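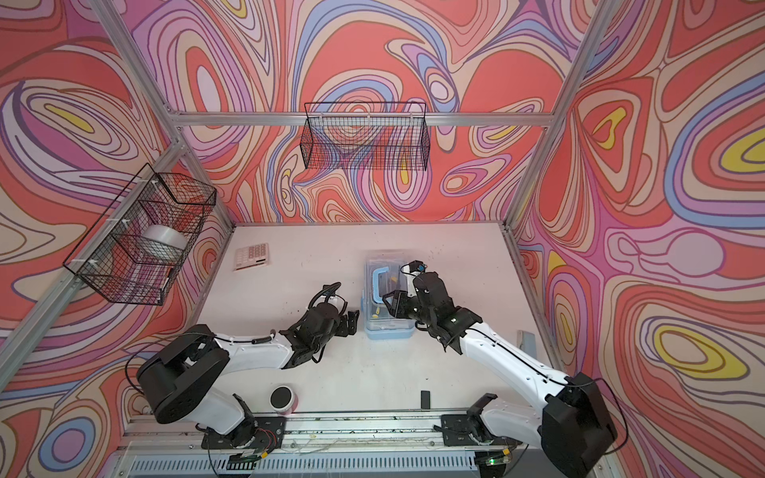 Two arms share one table and one storage box at the Fekum test site.

**Fekum** – A small workshop here has spent the month of September asking a simple question: can a pair of robot arms do the tidying that workers leave for the end of the shift? The answer so far is "partly."

The firm Bitard, which runs the trial, gave the arms 252 attempts at putting tools into a box with a blue handle, or taking them out again. The arms completed 200 of them without help from a person. In the other attempts someone had to step in, most often when a tool was lying close against another one.

"A closed box is easy for a child and difficult for a machine," said Cyprian Grabowska, who leads the trial. "The lid is clear, the walls are clear, and the camera does not always know where the plastic begins."

Hand tools bring their own troubles. A utility knife, a thin screwdriver and a pair of pliers each need a different grip, and in a shallow tray there is little space for the fingers. Grabowska said that the pliers caused the most repeated attempts. A person sorts the same tray in less than a minute, while the arms need four.
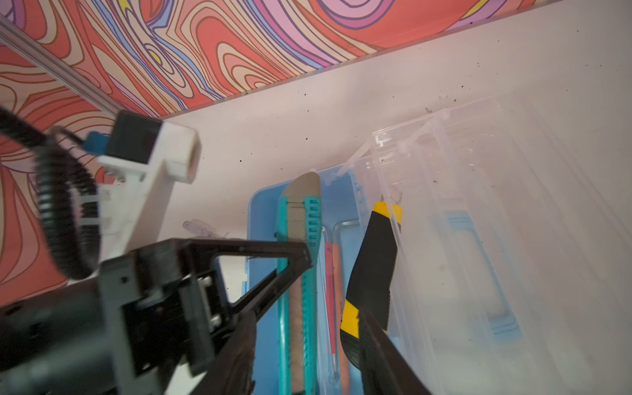

## What comes next

Bitard will continue the trial with a new gripper from Sketix. Wiping the table is also on the list of chores, but no work on it has started yet.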